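Brarari introduces Stekirberg desk range with raised back shelf

By the Brarari press desk
Tuesday

Brarari has added a desk range, Stekirberg, to its catalogue of furniture for small offices, study rooms and shared homes. The range consists of a worktop with a raised shelf along its rear edge, a set of small containers, and a printed storage guide. Orders open in January through the Brarari trade counter and through Skorard, which handles delivery and assembly.

The worktop is sold in 2 lengths, 1000 mm and 2000 mm. Both are finished in a light beige on the main surface and on the shelf, and both are intended to stand with the shelf side against a wall. Depth, leg height and fixings are the same for each length, so that two short tops can be placed end to end or joined to a long one. The joining plate is supplied with the short top and must be ordered separately for the long one.

The shelf is part of the worktop and cannot be removed. Earlier Brarari desks had a loose riser which stood on the surface and could be moved. Returns data showed that the riser was often put away in a cupboard within weeks of purchase, usually after it had been knocked out of line by a screen or a lamp. The fixed shelf removes the gap under the riser, where paper and pens used to collect, and gives a straight front edge against which a notebook can be squared up.

Stekirberg was developed after a study of how people store small personal items at a shared table. The study covered 46 households and offices. Those taking part kept their usual belongings and were asked to clear the table at the end of each day in whatever way they liked. Three groups of items caused most of the difficulty: writing tools, eyewear, and cups or plates left from a meal or a break.

Writing tools were the simplest to deal with. Where a pen holder was present and stood at the back of the table, markers and pens were returned to it on most days. Where it stood near the front, it was moved to make room for work and then did not go back to the same place. Single markers were the exception. A marker taken out for one job tended to be laid down at the point of use and left there, often next to a cup, until the next person needed the space.

Eyewear was less predictable. Many people who wear glasses own more than one pair, and in a shared room it is common to find reading glasses, spare glasses and sunglasses on the same surface. Cases were seldom closed after the glasses had been taken out. An open case takes up more of the table than a shut one and is easily pushed about by a sleeve or a sheet of paper. In several homes the case and the glasses belonging to it were found at opposite ends of the table.

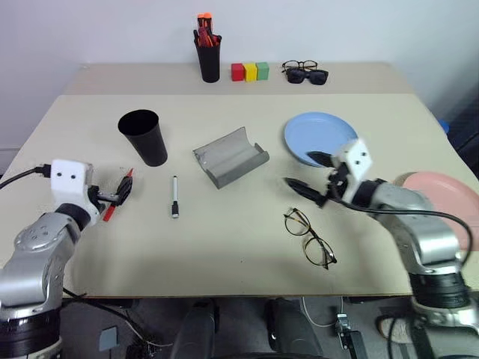

The storage guide supplied with the range therefore treats eyewear as a group of its own. It recommends that glasses in daily use are kept on the shelf, folded, with the lenses facing up and clear of the front edge. Pairs should be laid side by side. Overlapping saves a few centimetres of shelf but brings the arms of one pair into contact with the lenses of another, and this was the most common cause of scratches reported in the study. Glasses which are not worn every day should go back in a closed case, and the case should be kept in a drawer.

Plates and cups are dealt with in a separate section. Brarari does not regard a desk as an eating surface, but the study found plates on the table in most of the homes visited, including many where a kitchen was a few steps away. The guide sets out a plain rule: crockery is cleared first, before any other item is moved. Clearing in this order opens up the largest area of the table at once and lowers the risk of a cup being tipped while smaller things are being sorted. A large cup that has been given over to storage should be moved to the shelf and treated as a holder, and should not be used for drinks again.

The order of work given in the guide is as follows.

1. Remove plates, bowls and drinking cups from the main surface.
2. Return markers and pens to the holder, caps on.
3. Fold glasses. Place daily pairs on the shelf and close any open case.
4. Gather small loose objects such as cubes, clips and erasers, and set them in a row on the shelf.
5. Wipe the main surface from the shelf towards the front edge.

The fourth step was revised twice during testing. In the first version, small objects were to be placed in a lidded box. People taking part reported that they stopped opening the box after the first week and that objects such as toy blocks and desk puzzles were then left on the table. In the second version, an open tray was used. This performed better but took up shelf space when empty. The final version does without a container. Small square-sided objects are placed directly on the shelf, touching one another, and are easy to see and to pick up from there. Round objects, which may roll, should still go in a cup or tray.

The containers in the Stekirberg set are made by Wan. The set holds one tall pen holder, one low tray and one divider, in black or in the same beige as the worktop. The pen holder has a weighted base and straight sides. Wan tested it with thick markers as well as with pencils, as markers are heavier at the cap end and will tip a light holder if they are all leaning the same way. The guide advises against filling the holder so tightly that a pen cannot be taken out with one hand.

Colour was considered at an early stage. A pale surface was chosen because dark items, among them black cups, sunglasses and marker caps, can be picked out quickly against it. The drawback is that clear and light-coloured items are harder to see. White markers, glasses with thin metal arms and clear rulers were all slower to find on the beige sample than on a mid-grey one. Brarari considered a grey version and decided not to proceed with it for the first production run. The point is noted in the guide, which suggests that pale items are given a fixed place at one end of the shelf.

The surface is sealed on the top, the front edge and the underside. It may be cleaned with a damp cloth and mild soap. Permanent marker should be wiped off as soon as it is noticed. Abrasive pads will dull the finish and are not covered by the guarantee. The seam between the main surface and the shelf is closed with a flexible strip, which should be checked once a year and pressed back into place if it has lifted.

Assembly of the short worktop can be carried out by one person. The long worktop requires two people for the turning stage, when the top is lifted from its face onto its legs. The wall behind the shelf should be plain and free of skirting deeper than the recess at the rear of the legs. Where deeper skirting is present, Skorard can supply a spacer. The desk is free-standing and does not need to be fixed to the wall, although a wall bracket is included for rooms used by young children.

Cable access is at both ends of the worktop. There is no opening in the main surface or in the shelf. Brarari took this decision after finding that small items fell through the openings on earlier desks, and that the plastic covers intended to close them were lost. Cables may be led over either side and held with the two clips provided.

The first production run is limited to around 2000 worktops across both lengths. Container sets will be available on their own once the first run has been delivered. The storage guide is printed on a single folded sheet and is included with each worktop and each container set. Additional copies can be requested by offices and schools at no charge.

Existing customers with a loose riser may continue to use the current spare parts service. The riser will not fit the Stekirberg worktop. The drawer unit from the earlier range is compatible and can be mounted under either end, on the left or the right, with the existing rails.

Samples of the worktop finish and the complete container set can be seen at the Brarari showroom during normal trade hours. Visits by groups should be booked in advance so that an assembled desk can be kept free.

Notes to editors

Brarari designs and supplies tables, desks and shelving for homes and small workplaces. Wan manufactures the Stekirberg container set under contract. Skorard is responsible for delivery, assembly and spacers. All measurements are nominal. Finishes may vary slightly between production runs.

Contact: Brarari press desk | Trade enquiries | © Brarari. All rights reserved. | Back to top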